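Painting the craft table teal: regrets?

nahuel_ledesma
Finally did it, two coats over the weekend plus one more Saturday night when I couldn't sleep. Matte, kind of a blue-green. My brother says I'll hate it by November. The thing is, I sort little resin bits on it (chips, offcuts, the 16 blocks I use for color tests) and on the old white top I lost every clear piece I ever put down!

Now even a whitish chip the size of nothing shows right up, and the orange-red ones practically shout at you. 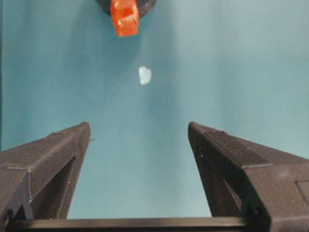
Lev Marchuk: I'd have gone black. Pale bits pop even more, and teal throws off your eye when you're matching blues. I tried green once and repainted it 2 weeks later.

nahuel_ledesma
Black shows every speck of dust though, and I sand at the same table. Fair point on the blues, I carry those over to the window anyway.

hipolito_h
With Lev on color, with you on dust. My question is the matte. Doesn't resin grab it? I peeled a patch clean off mine.

nahuel_ledesma
I don't pour there, only sort. Pouring happens on a silicone mat in the garage.

Jara
Put a clear matte coat on it before you get too comfy. I gave mine 4 days to cure and wish I'd waited longer, the lamp base left a ring.

Lev Marchuk: Still say black.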